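The Front Room, Bit by Bit

Findville apartment - gallery and notes
Posted July 15, 2025

So many of you asked for the living room after I put up the kitchen that I gave in and did the whole thing, corner by corner. It's a small room and it still has two lamps I don't like and a curtain rod I hung crooked, but I love it, and I've been itching to talk about the floor and the little table. Short notes as usual, except where I got carried away (the floor, the table, sorry in advance).

The starting point

When I moved in, everything in here was brown. Brown carpet, brown drapes, a brown built-in shelf with a hole sawed in the back for a TV cable. Štefánia Charvát, who lived here before me and still comes by for her mail, told me she had always hated the carpet too and just never got around to it! We stood in the doorway and complained about it together for a good half hour. She took the drapes with her, bless her.

The carpet comes up

I cut it in strips with a utility knife and rolled each strip up with tape. Wear gloves for this. Under the carpet was a layer of crumbly foam, and under the foam were staples, so many staples, and I pulled them with pliers while listening to an entire detective series. The hauling guy charged me 48 dollars and carried everything down in two trips.

The floor

Okay, the floor. It's grey with a marble pattern, and I went back and forth on it for weeks. I had my heart set on pale wood-look planks until I carried a sample home and saw it next to my couch, which is also pale, and the whole thing looked like oatmeal. The grey was the sample I'd picked up just to be polite. I put it down by the window, went to make coffee, came back and that was that.

It's from Clasto, in their mid-price range, and I ordered a little extra, which I'm glad of after what happened with the cut around the radiator pipe. Twice. The color shifts a lot through the day, cooler in the morning and nearly warm by dinner when the sun gets around the building across the street. It also hides dust much better than I deserve. What it doesn't hide is a dropped black sock, so I'm tidier now than I used to be.

The walls

Two coats of a soft white from Gromadico. I tried to get away with one coat and you could see every place the roller had run low. The ceiling I left alone. I know, I know. It's on the list for September, along with the curtain rod.

The couch

Same couch as always, for those who remember it from the old place. I took the covers off and washed them, and put them back on while they were still a bit damp, which my mother taught me and which does help with the fit. The left cushion has gone soft from years of me sitting in exactly one spot. I swapped left and right and now I sit on the other side, which will take care of that for a while.

The built-in shelf

I went back and forth on tearing it out. In the end I sanded it, filled the hole and painted it with what was left of the wall color, and it's kind of disappeared into the wall in a way I like. Books on the bottom, plants on top, and the middle shelf is for the things I can't find a home for. Right now that's a bowl of keys, a candle, my grandmother's opera glasses and a stack of board games we never finish.

The window corner

This is where the good chair goes. I had it angled toward the window for about a week and found that I never sat in it, then turned it to face the room and now I'm in it every evening. The rubber plant is doing well. The fern isn't, and I've stopped asking why.

The lamps

Two of them, both temporary, both here since the move. One is too tall and the other buzzes. If you have a favorite reading lamp that doesn't cost as much as a weekend away, please tell me in the comments. I'd like something with a fabric shade and a switch I can reach without getting up.

The side table

My favorite thing in the room! It's round, with a clear glass top and a white rim, and there's a round beige disc of tabletop in there too, so it comes across as two tables in one. The base is white and beige and curved, and I think that curve is what sold me. Everything else in here is a rectangle. The couch, the shelf, the window, the rug I ended up not keeping - all corners. I kept walking past this table at Hoekstra (they have the outlet store out past the bus depot) and every time I went in for something sensible I ended up standing next to it.

It was 265 dollars, marked down, and I still had to think about it. I went home and measured. I went back and it was still there. I went home again and cut a circle out of newspaper and laid it on the floor, and left it there overnight, and stepped around it in the morning to see if it would bother me. It didn't, so I bought the table.

Getting it home was a whole other story. Tatiana Vávra drove (her car, my gas, her taste in music), with the glass wrapped in my winter coat and me in the back seat holding on to it at every turn. We carried the base up first and then just stood on the landing for a while, not wanting to go back down for the glass. Not a scratch, though! 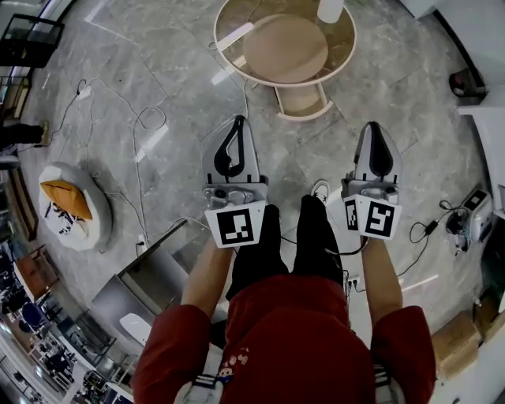
The thing I hadn't thought about with a glass top is how much you see through it. Whatever is on the floor behind it or under it becomes part of the table. Cords especially. I had an ugly tangle of chargers back there for the first few days and it bugged me every time I sat down. Now I keep the one cord I need and everything else lives in a drawer in the hall.

Fingerprints are the other thing. I use warm water with a drop of dish soap, then a dry cotton cloth, and I go around the rim last with the cloth over one fingertip, where the crumbs collect. The spray cleaner I had under the sink left streaks that only showed up in the afternoon. If you're thinking of getting a glass table and you have small kids or a dog with an enthusiastic nose, just know you'll be wiping it daily. I don't mind. It takes less time than the kettle.

I'm also strict about what goes on it. One or two things, tops. As soon as a third thing lands there, it turns into a shelf, and then there's mail on it, and then you can't see the glass anymore and what was the point. Tatiana says I'm being ridiculous and puts her sunglasses on it every time she visits.

The outlet side

Low outlets, the story of this building. They're all down near the floor and they're all where you'd want to put a piece of furniture. I gave up on hiding them and painted around them neatly instead, with a small angled brush and a lot of painter's tape. If you're doing this yourself, turn the power off at the breaker and take the cover plates off before you paint. I learned that in the bedroom, where two plates are now more or less glued to the wall.

Shoes or no shoes

A few people asked after the kitchen post. We're relaxed about it. Clean sneakers are fine on this floor, and I'm usually in mine when I'm cleaning or moving furniture, after an incident with my little toe and the leg of the couch. Winter boots stay on the mat by the front door, and I will say something if they don't.

What I didn't keep

The rug. I bought a round one to go with the table and it was too much, like a target painted on the floor. Back it went. I also tried a floor cushion, a tall basket for blankets, and a second side table on the other end of the couch, which I borrowed from my own bedroom and then missed every night when I had nowhere to put my glass of water. The room is better with some floor left over. You can cross it in the dark.

What it all cost

Since somebody always asks: my ceiling for the whole room was 3000 dollars, with the floor taking the biggest bite by far, then the table, then paint and brushes and all the little things from the hardware store that you forget to write down. I came in just under, mostly thanks to keeping the couch and doing the carpet myself. If I'd paid someone to lay the floor I would have gone over, no question.

Still to do

Ceiling, curtain rod, lamps. Something for the wall over the couch - I have 5 frames leaning in the hall and no two of them want to hang next to each other. And I'd like a door stop that stops the door.

I'll add to this page when the lamps are sorted out. The hallway is next, and it's narrow and dark and has the ugliest light fixture you have ever seen, so come back for that one. Štefánia has already told me which color to paint it, and I'm a little worried that she's right.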